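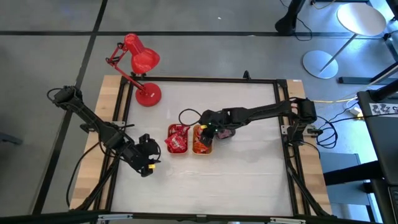
Sorting snacks: tips from the Sundiner open day

I went to the open day in November to see robot arms handle wrapped packets, and came home with ideas for my own pantry.

Give each kind of packet its own small container and stand them in a row. Use a different color for each one. Leave the lids off.
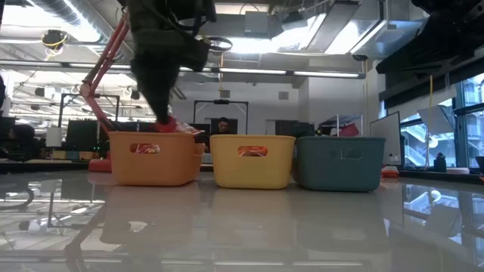 Ingrid Delacroix, our guide, also told us to fill a bin no higher than the rim. I redid one shelf at home in around 20 minutes. Bins with a handle hole in the front are easiest to pull out from a high shelf.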